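Brindell Citrus Press, Hand Model
Home > Kitchen > Juicing > Manual

The Brindell is a hand press for people who like orange juice and have made their peace with washing up. It has one hinge, two handles and a strainer cup. It has no timer, no app and no opinion on your vitamin intake.

Sold by Dakedar Kitchen Supply. In stock.
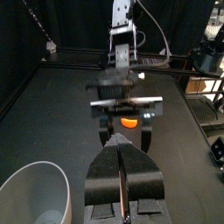
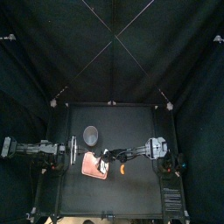 Blagoje Kovačević: I bought the Brindell to replace a Boonyarit that squeezed beautifully and then sprayed one eye, always the same one. Six weeks in, both eyes are fine. My only complaint is the strainer cup, which lets small seeds through if you lean on it. I have stopped leaning on it. Four stars.

We have passed the seed business along to the factory. They replied that small seeds are small. A finer strainer (part 5) can be ordered separately and does stop them, along with most of the pulp, so decide how you feel about pulp before you order.

How to use it
Cut the fruit across the middle. Put one half in the cup with the cut side down. Everyone puts it in the other way up the first time, because that is the way it looks as if it should fit. Close the handles slowly. A fast squeeze gets you the same amount of juice, distributed over a wider area.

Wedges can be pressed too, though they tend to slide to one side and sulk there. Two at a time works better.

Specifications
Body: cast aluminum, uncoated
Cup: takes lemons, limes and small to medium oranges
Capacity of drip tray: 60 ml
Weight: 800 g
Handle grips: removable
Dishwasher: no. It will come out gray and chalky and you will write to us.

Grapefruit
No.

All right, a longer answer. The cup is too small, and trimming a grapefruit until it fits is a poor way to spend a morning. The Drirkside lever press handles grapefruit and stands on the counter, where it takes up the room of a toaster and is harder to explain to guests.

Care
Rinse right after use. Dried pulp sets like grout in the hinge, and a toothbrush is the only thing we know that gets it out. A drop of food-grade oil on the hinge pin every 300 squeezes or so is what the manual recommends. Oil it when it squeaks.

Delivery
Orders placed by 23 December 2013 go out before the holidays. Whether they arrive before the holidays is between you and the carrier.

Returns
Unused presses can come back within the month. Used ones can come back too if something broke, but please rinse them first. Zoltán Bozsik opens the parcels and he has asked us to mention it again.

Also bought with this item
Strainer, fine (part 5)
Spare hinge pin
Brindell apron, one size, optimistic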